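Preguntas frecuentes: depósito de equipos informáticos usados

Servicio técnico de Jitimus, planta de Paredes

¿Qué equipos se admiten?

Ordenadores de sobremesa, portátiles, servidores de formato torre, monitores planos, fuentes de alimentación sueltas, tarjetas de expansión, discos y módulos de memoria. Se admiten equipos incompletos siempre que el chasis conserve la placa base. Los chasis vacíos se reciben como chatarra férrica y no generan certificado individual.

¿Qué equipos no se admiten?

Monitores de tubo, impresoras de gran formato, sistemas de alimentación ininterrumpida con batería de plomo instalada y cualquier aparato con baterías de litio hinchadas, perforadas o con fuga de electrolito. Estos últimos deben entregarse en un punto limpio autorizado, en recipiente no conductor y con los bornes aislados.

¿Hay que pedir cita?

Los particulares no necesitan cita para entregas de hasta 8 equipos. A partir de esa cantidad se requiere solicitud previa mediante el formulario de recepción. Las empresas deben presentar siempre la solicitud, con independencia del volumen, e indicar el número de serie de cada unidad.

¿Cómo debo preparar un ordenador de sobremesa antes de entregarlo?

Desconecte el cable de red y mantenga pulsado el botón de encendido durante unos segundos para descargar los condensadores. Retire discos ópticos, tarjetas de memoria y adaptadores USB. Si ha sustituido tornillos originales por otros de rosca distinta, indíquelo en la etiqueta. No es necesario limpiar el interior ni desmontar el disipador.

Las tapas laterales deben ir colocadas durante el transporte. Si falta alguna, cubra la abertura con cartón; no utilice film plástico en contacto directo con la placa.

¿Qué ocurre con los datos almacenados?

El borrado es responsabilidad del depositante hasta la firma del albarán. Desde ese momento la planta aplica sobrescritura completa en discos magnéticos y borrado criptográfico o por comando del fabricante en unidades de estado sólido. Cuando la unidad no responde, se destruye por trituración. El certificado recoge el número de serie del disco, el método aplicado y el resultado de la verificación.

Si desea conservar el disco, extráigalo antes de la entrega o márquelo en el apartado 3 del formulario. La planta no realiza copias de seguridad ni recuperación de datos.

¿En qué orden se desmonta un equipo?

El orden general es: unidades de almacenamiento, tarjetas de expansión, memoria, fuente de alimentación, disipador y procesador, placa base. La pila de botón se retira junto con la memoria y se deposita en contenedor aparte. Los conectores con pestaña se liberan presionando la pestaña, sin tirar del cable. En torres, el chasis se trabaja tumbado, con la placa hacia arriba.
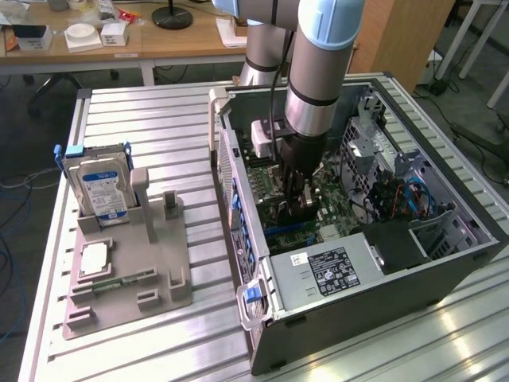 Torre de sobremesa abierta sobre mesa de perfil de aluminio ranurado.

Los componentes extraídos se clasifican en tres categorías: reutilizable, recuperable para piezas y reciclaje de materiales. La asignación a la primera categoría exige una prueba funcional posterior; la inspección visual por sí sola no es suficiente.

¿Qué pruebas se hacen a la memoria y a las fuentes de alimentación?

Los módulos de memoria pasan una comprobación completa de direcciones. Un solo error implica descarte. Las fuentes se prueban con carga variable y se miden la tensión y el rizado en las líneas de 3,3, 5 y 12 voltios. No se reparan fuentes: la unidad que queda fuera de tolerancia se envía a reciclaje sin abrir la carcasa.

¿Puedo comprar piezas recuperadas?

Sí, en el almacén de Vitatville. El catálogo se actualiza cada mes y contiene 291 referencias activas, entre ellas módulos de memoria, tarjetas de red, disipadores y cables de alimentación. Las piezas se venden con garantía de funcionamiento, sin embalaje original. No se reservan piezas por teléfono.

¿Cuánto tarda el certificado?

El plazo ordinario es de 26 días naturales desde la firma del albarán. En noviembre puede ampliarse por el cierre de inventario. El documento se emite en PDF con firma electrónica y se envía a la dirección indicada en el formulario. Los duplicados se solicitan con el número de albarán.

¿Aceptan material informático histórico?

La planta no lo procesa. Los equipos con posible interés documental se derivan al fondo Braltari, que conserva documentación técnica y componentes desde 1964. La valoración corresponde a Kaj Thygesen, responsable del fondo. Adjunte fotografías de la placa de características y, si existe, copia del manual. El material que el fondo rechaza se devuelve al depositante a portes debidos.

¿Se puede recuperar un equipo entregado por error?

Únicamente si no se ha iniciado el desmontaje. Envíe la petición por escrito con el número de albarán y el número de serie. Una vez retirada la primera unidad de almacenamiento, la entrega es irreversible.

¿A quién dirijo una reclamación?

A Eulalia Arancibia, responsable de recepción y trazabilidad, mediante el formulario de reclamaciones. Deben adjuntarse el albarán y, en su caso, el certificado objetado. Las discrepancias en números de serie se resuelven contra el registro de entrada.

Documentos relacionados

Formulario de recepción
Condiciones de garantía de piezas recuperadas
Modelo de certificado de borrado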